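4. Setting up the Flelluder garment steamer

Please read this section before you fill the tank for the first time. It takes 11 minutes to do all the steps, if you do not hurry.

4.1 Choose the place

1. Put the base on a flat floor, not on carpet with long hair. In a bedroom, keep it one step away from the bed and the curtains.

2. Check that the cord reaches the wall outlet without being pulled. Do not use an extension cord. 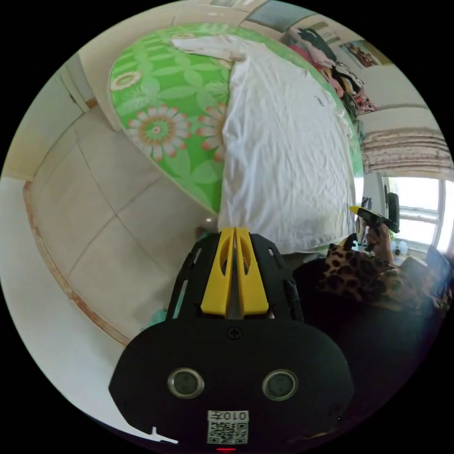
3. Push the pole into the base until it clicks. Turn the grey collar to the right to lock it. If the collar turns all the way around, the pole is not in deep enough.

Note: The model from Cutero has a shorter pole, with no collar. For this model go directly to step 4.

4.2 Fill and heat

4. Take out the tank and fill it to the line. The smallest amount is 200 mL and the largest is 800 mL. Use tap water. Do not add perfume, vinegar or fabric softener.

5. Put the tank back and press it down with your palm. A little water will run into the base, and this is normal.

6. Switch on and wait for the light to change colour from orange to green.

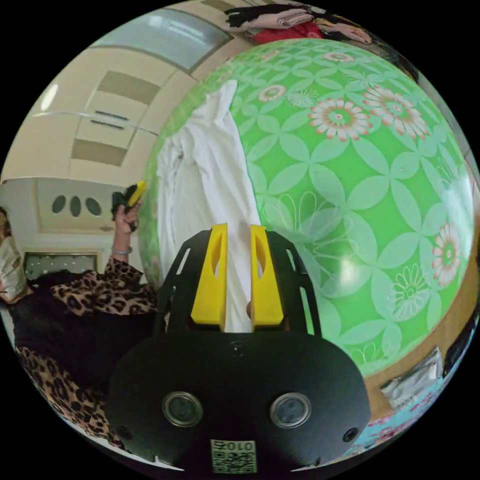 7. Point the head away from you and press the button for a few seconds. The first steam brings drops with it, and they can leave marks on silk.

CAUTION: Steam burns the skin even when you cannot see it. Never steam clothes while a person is wearing them.

4.3 Steam the clothes

8. Read the care label. Cotton and linen can touch the head. For velour and anything with printed letters, keep the head a finger's width away.

9. Move from the collar down to the hem, slowly. Hold the fabric by its lower edge with your free hand.

10. Small pieces can be laid on a table, over a folded towel. Please do not steam directly on a plastic tablecloth. 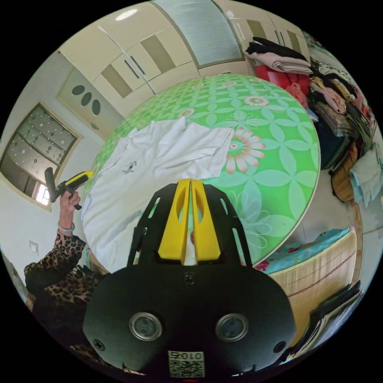 4.4 After use

11. Switch off, unplug and let the unit cool before you empty the tank. Wind the cord loosely.

Spare tanks can be ordered from Dovhaniuk under part number 2373.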